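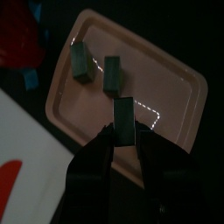 Ferkilau F4 two-finger gripper with wrist camera

The Ferkilau F4 is an electric gripper for small robot arms. It is sold by Stunum as a set with the wrist camera and one cable, and it fits most arms with a round tool flange. We used the set on our own test bench during February, mostly with green wooden blocks and a plastic tray, and compared it with the Naqvi gripper that we sold before.

What we tested

The task was to pick a block, carry it over the tray and place it upright beside the others. We made 1,974 picks with the F4. The first 1,000 were done with the standard fingertips and the rest with the soft ones. Haris Mirani, who wrote the test program, also changed the finger speed between the two parts, so please do not compare them too strictly.

Results

The F4 holds a block by its two flat sides and keeps it vertical while the arm moves. With the Naqvi the block turned a little in the fingers when the arm stopped quickly. The Naqvi closes faster, and for soft parts we still like it better.

The camera looks down between the fingers, so the held part and the place where it must go are in the same view. The fingers cover the lower part of the view. On a dark table a light tray is easy to find for the software, but dark blocks need more exposure – we set it by hand and left the automatic mode off. Small reflections on the tray floor can also disturb the edge detection. A lamp from the side helped us.

Which controller

The gripper works with the Ulau controller from software version 4. With older versions it opens and closes, but the force setting is ignored. Other controllers can be used through the digital inputs, without force setting.

In the box

Gripper with standard fingertips
Wrist camera with bracket
Cable for power and data
Screws and hex key

Soft fingertips are ordered separately.

Price: 449 euros without tax. For loan units, please write to Stunum sales and tell us the model of your arm and controller.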